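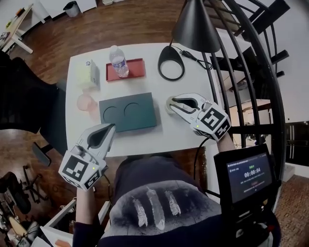
The landing table

The white table on the upstairs landing, with the teal tray in the middle and the red one behind it holding the water bottle. The tissue box is on the left and the black lamp at the back. The stairs are just past the railing.

About this page

Yoshinori Uchida has kept a record of the tables in the Clekura house since October, when the furniture was moved between floors. This page was put together in March 2023. The landing table came up from the old dining room and is now used for small sorting jobs — cups, trays and anything else that needs a place before it goes back in a cupboard.

Notes on the table

The teal tray has two round recesses side by side, which suit small cups and pots. It stays on the landing and is not part of the kitchen set.

The lamp came from Grecu and replaced a taller one that was too wide for the corner. Its cord is to be kept coiled on the right, away from the stairs.

The floor is wood and was polished before the table went in — felt pads are fitted under all the legs.

The other tables, on the ground floor, will be added to the gallery once the shelving is finished.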